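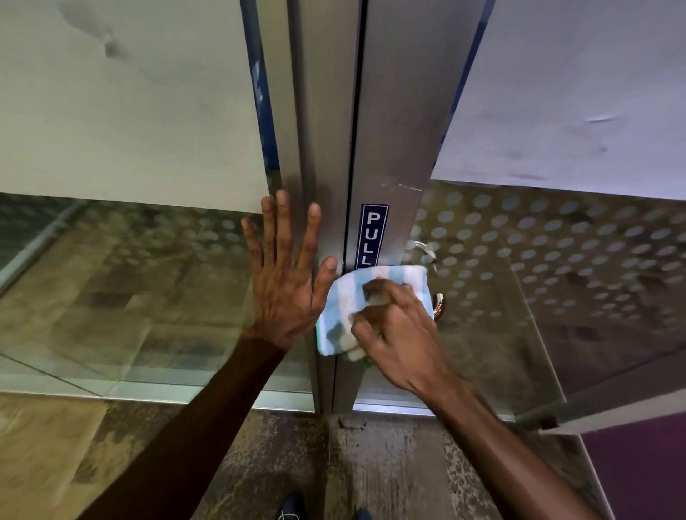 Shireen Dlamini wrote in to ask whether she could bring her own cake to our reading room at Lornham, and would anyone mind crumbs. Yes to cake, Shireen! Crumbs are fine at the big table, just keep them off the armchairs.

Do I have to join to borrow books?
No, anyone can sit and read for as long as they like. Borrowing needs a card, and I can do you one at the desk in a few minutes. Bring something with your address on it.

How many can I take home?
Up to 11 at a time, for 3 weeks. I used to say eight, but the picture book families wore me down.

What if I'm late?
Give me a ring and I'll add another week (unless somebody's waiting for it). I don't do fines.

Can my teenager come alone?
From 11 upwards, yes. Younger ones need a grown-up with them, and that includes the comics corner.

Where do I park?
Istangate car park is the nearest, roughly 15 minutes on foot if you dawdle like me. The 16 bus stops much closer.

Do you take old books?
Paperbacks, yes please! No encyclopaedias. We're shut to donations all through June while I sort the back shelves.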